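Medcombe cutlery set, 10 months in

Bought these in October when the old set was down to mostly forks. Wanted plain stainless, no pattern, dishwasher ok. Quick review, kid needs picking up in a bit.

Weight

Good. Heavier than the Getier set my sister has, not so heavy the knife tips off your plate. Table spoons are big though. Like, really big. Ayane (my daughter, 6) can't get one in her mouth, so she eats soup with a teaspoon and dinner takes forever.

Dishwasher

Goes in every night, hot cycle. No rust on the forks or spoons. Two of the knives got little orange freckles near where the blade starts, came off with baking soda and a wet rag. Came back a month later. Emailed the store and got an answer from a Marthinus Steyn, very polite, said don't leave them sitting in the basket overnight. Well I run it at 11 at night so they're going to sit. He did send two new knives, no charge, so points for that.

Knives

Fine for chicken, pancakes, anything soft. Steak is a fight. No teeth on the blade to speak of and I don't own a sharpener I'd trust with them. If you eat a lot of red meat buy seperate steak knives and keep these for everything else.

Scratches

Yes. The shiny finish shows every one, the spoon bowls went cloudy first. Doesn't bother me. Bothers my mother in law. If you want them to stay like mirrors get a brushed set, Hidix does one but it was 31 dollars more when I looked.

On the table

They look nicer than they cost. I've got dark blue napkins, the cloth kind, and silver on navy dresses up even leftover lasagna. I fold them flat in a square and put the cutlery right on top, saves fussing with place mats. Wash the napkins seperately the first time or your white towels go grey-blue.
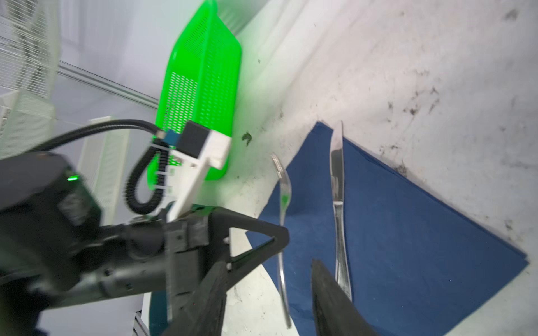
Storage

Teaspoons are too long for the short slot in my drawer tray, so they go in sideways and jam it. Measure first.

Would I buy again

Yes, for everyday. Four stars. Lost one for the freckles. Wish they sold the teaspoons loose, we've lost two already, probably in the trash with yogurt cups.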